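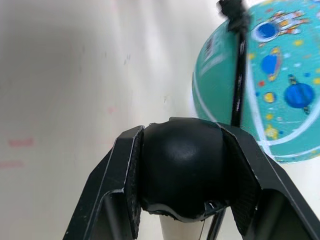
# Chapter 11: Surface Wear in Molded Parts

Wear is the gradual loss of material from a surface that moves against another. It sets the service life of hinges, bearings, latches and wheels. Chapter 12 treats fatigue, in which a part fails through repeated loading even when its surface is sound.

Two forms are covered here. Abrasive wear occurs when a hard surface or trapped grain cuts a softer one. Adhesive wear occurs when two surfaces bond at their high points and tear apart as motion continues. The first leaves grooves along the direction of travel; the second leaves pits and smeared patches.

The rate of wear depends on load, sliding distance and hardness. Section 11.2 gives the basic equation and applies it to the Gorley hinge, a molded part tested for 600 hours under constant load. Section 11.3 repeats the calculation with the Tawfik correction for dust.

Readers should know the units of force and pressure from Chapter 3. Problems 1 through 18 follow the text. Those marked with a star require the hardness table in Appendix B.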